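Notebook entry, 6/30/24
Bench: Mottram
Subject: gripper and controller comparison, Killberg and Plostonix boards

The purpose of this session was to compare the two controller boards on the light-blue printed arm under the same pick-and-place task. The arm, the fingers and the servo wiring were left as they were after the last rebuild. Only the board and its gain file were changed between blocks. Each board was given 51 attempts, and all commands were logged through Brelness.

The task is the one adopted in December: move the fruit to the plate, one piece at a time, and open the gripper fully before the next approach. An attempt counts as a success if the fruit is released over the plate and stays on it for 10 seconds. A fruit that rolls away during the approach counts as a failed attempt and is recorded separately from a dropped one. 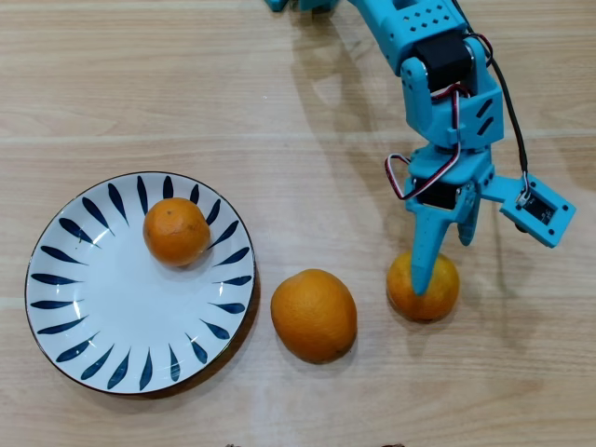

Fig. 1. Long finger against the front of the fruit, one orange on the plate.

Contact with the long finger is the part of the cycle in which the two boards differ most. The Killberg board holds its position target firmly and continues to push until the current limit is reached. On round fruit this tends to start a roll before the short finger has closed. The Plostonix board gives way earlier, and the fruit stays where it is more often, but the close is slower and the grip at lift is weaker. Two of its drops came right at lift, with the wrist still level.

The current limit was set to the same value on both boards at the start. It became clear during the first block that the two firmware versions do not scale this value in the same way. The first block has therefore been marked as not comparable and will be repeated. The file is kept under log 1902 and should not be deleted, as the rolling cases in it remain useful.

Approach height was checked next. The wrist was sent to the hover position and left there while the servo readings settled.

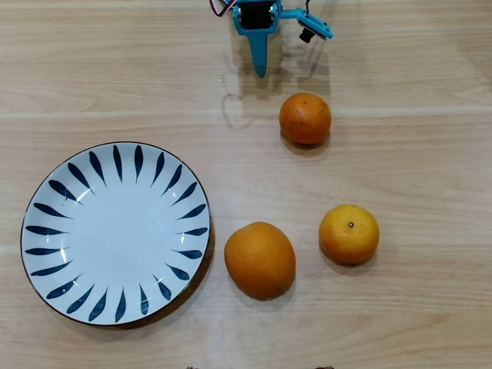
Hover drift was small with both boards, although the Killberg board produced an audible hum in the wrist servo that the other did not. The drift matters most when fruit is left close to the dish. With the oval orange only a narrow strip of wood away from the plate rim, a small sideways error on the way down is enough to put a finger on the glaze. For this layout the descent should be split into two moves, with a pause above the fruit. The pause is already available in the Brelness script but was switched off for speed.

The step time was also varied. At 3000 ms for the full descent, both boards tracked the path without visible overshoot. Shorter times were tried on the Plostonix board only, and the last part of the move became uneven. No conclusion is recorded on this point until the same times have been run on the other board.

Open items:
Repeat the first block with matched current limits, measured at the servo lead.
Turn the pause back on and record the added cycle time.
Check the screws on the finger mount before any further runs.
Add the fruit position to the log header. It is now entered by hand and was left out twice.

The Killberg board remains installed on the arm. The Plostonix board is in the labeled tray with its gain file on the card.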